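# Chapter 7: Service at Table

In October the dining room of the old Skirngate Hotel opened for luncheon at half past twelve and closed at two. In that time a staff of 20 served three courses to as many guests as the room would hold, cleared the tables, and laid them again for tea. The menus from those years survive, and they are plain enough: soup, a joint, a milk pudding. What guests remembered in their letters was the manner in which these things were brought to them.

This chapter is concerned with that manner. Earlier chapters have dealt with the kitchen, the store and the ordering of supplies. We now pass through the service door and consider the work of the dining room, beginning with the preparation of the tables and ending with the settling of the account. Students who have already spent time in employment will find some of the material familiar, and are asked to read it all the same, as the terms used here are those on which the later chapters depend.

## 7.1 A short history of serving

The oldest set of household rules quoted in this book was drawn up in 1623 for a merchant's house at Drundville. It gives more space to the carrying of dishes than to the cooking of them. The steward is told where to stand, which dishes may be set down together, and how long a cloth may remain in use before it is changed. Meals of this kind were served all at once, with the dishes placed on the table and the diners helping themselves and their neighbours.

Serving one course after another came later, and changed the work a great deal. Food reached the guest hotter, but more hands were needed to carry it, and the route between kitchen and table became a matter for planning. Theano Liapis, in her study of hotel dining rooms, argues that the modern waiter's trade began at this point. Iraklis Gkikas disagrees, and places its beginnings in the coffee house, where a single server might look after a whole room with little more than a tray and a good memory. Both views are set out in the readings at the end of the chapter. 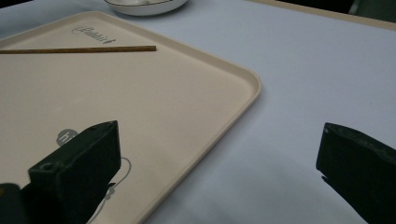 The choice of equipment follows from the style of service. In full table service, plates are carried by hand or brought on a trolley, and the tray is used chiefly for glasses, cups and small items. In a canteen the tray passes to the guest, who carries a whole meal on it and may eat from it as well. Materials differ accordingly: silver and lacquered wood have largely given way to steel and plastic. A plastic tray with rounded corners and a raised lip running round its edge is easily wiped, and the lip helps to stop a cup from sliding off when the tray is tilted. Whatever the material, a tray should be inspected before service, and any that is cracked or warped should be withdrawn.

## 7.2 Styles of service

Four styles are described in this chapter. **Plate service**, in which the food is arranged in the kitchen, is now the most common in restaurants. **Silver service** requires the waiter to transfer food from a dish to the guest's plate with a spoon and fork, and takes longer to learn. **Family service** places shared dishes on the table. **Counter service** covers canteens, cafés and any other room in which guests collect their own food.

Few businesses keep strictly to one style. The Besnard, a restaurant of 40 seats, offers plate service in the evening and counter service at breakfast – an arrangement that its manager, Madhu Tyagi, adopted when the morning trade grew too large for the staff on duty. The case is examined in full in section 7.6, together with the floor plans before and after the change.

## 7.3 What the student should be able to do

By the end of the chapter, the student should be able to:

- lay a table for a meal of three courses;
- carry and clear plates safely, with and without a tray;
- explain the differences between the four styles of service;
- draw up a simple station plan for a dining room.

The practical exercises require a partner and a table with a clean cloth. Tutors may wish to arrange a visit to a working dining room before section 7.5 is attempted.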